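Paso 4. Colocar el procesador en el zócalo

Si has llegado hasta aquí ya tienes el brazo atornillado a la mesa, la pinza calibrada (paso 2) y la torre tumbada con el lateral quitado. Enhorabuena, porque lo más pesado ya está hecho. Ahora viene lo delicado, que a mí es lo que más me gusta de todo el montaje. Lo cuento tal como lo hago en nuestro taller compartido, con una Dell de sobremesa.

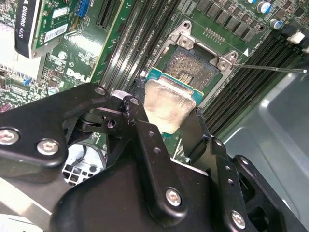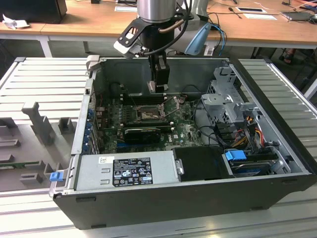
Antes de mover nada, ten a mano la hoja de posiciones que imprimiste en el paso 3. Yo la primera vez me fié de la memoria y acabé con el punto de aproximación de la memoria RAM cargado en el sitio del procesador... Krešimir le dio a la parada a tiempo y me lo sigue recordando.

4.1. Desenchufa la torre de la corriente y mantén pulsado el botón de encendido unos segundos. Tócate con algo metálico puesto a tierra o ponte la pulsera, lo que uses normalmente.

4.2. Abre el programa Skarkex y carga el perfil «zócalo». Si no te aparece en la lista, es que guardaste los perfiles en otra carpeta; vuelve al apartado 3.5 y cópialos.

4.3. Baja la velocidad al 2 %. Sí, es desesperante, pero las primeras pasadas se hacen así, con una mano en la parada de emergencia y sin mirar el móvil.

4.4. Levanta la palanca del zócalo y abre la placa de carga a mano. Murali tiene un programa para que lo haga el brazo – a él le funciona casi siempre – pero para una guía de iniciación no lo recomiendo.

4.5. Lleva la pinza a la bandeja y coge el procesador por los cantos. Los dedos tienen que apretar solo los laterales, nunca las caras. Para la fuerza de cierre yo pongo 486 en la escala del controlador Dosamar; esa escala llega hasta 1.000 y no corresponde a newtons ni a nada parecido, así que empieza por debajo y ve subiendo.

4.6. Manda el brazo al punto de aproximación, por encima del zócalo, y páralo ahí. Mira la imagen de la cámara de muñeca y compara el triángulo del procesador con el de la placa. Si no coinciden, gira la muñeca y vuelve a comparar. ¡No sigas con un «más o menos»!

4.7. Corrige la inclinación hasta que el procesador quede paralelo al zócalo. En la cámara de muñeca cuesta verlo, así que yo me agacho y miro de lado con una linterna.

4.8. Baja a pasos cortos. Cuando el procesador apoye, abre los dedos despacio y sube en vertical, sin ningún desplazamiento lateral hasta que la pinza haya salido de la caja.

4.9. Comprueba a ojo que ha quedado plano, cierra la placa de carga y baja la palanca.

PRECAUCIÓN: los contactos del zócalo se doblan con nada. Si el procesador se te cae encima, para el brazo, retíralo a mano tirando recto hacia arriba y revisa los contactos con una lupa antes de repetir. Uno doblado a veces se puede enderezar, pero a mí me salió bien una vez y mal otra.

PRECAUCIÓN: cuidado con los cables de la pinza cuando trabajes dentro de la caja. Si un bucle se engancha en la jaula de discos, el brazo no se entera y sigue tirando. Lorna los sujeta con bridas de velcro y deja holgura para el giro completo de la muñeca, y desde que la copié no he vuelto a tener sustos.

Nota sobre la mesa: si usas perfil de aluminio ranurado, como el nuestro, fija la torre con topes por dos lados como mínimo. Los Pavlović nos van de maravilla (los vende Busska sueltos). Si la torre se mueve, aunque sea muy poco, hay que volver a tomar los puntos, y te lo digo por experiencia propia, con toda una tarde de junio tirada.

Nota sobre los dedos: la goma se gasta. Haris cambia la suya cada 3.000 ciclos; yo, cuando noto que las piezas resbalan.

Cuando te salgan varias colocaciones seguidas sin corregir nada, sube la velocidad poco a poco y guarda el perfil con otro nombre. El disipador y la pasta térmica van en el paso 5, y esos los hacemos a mano.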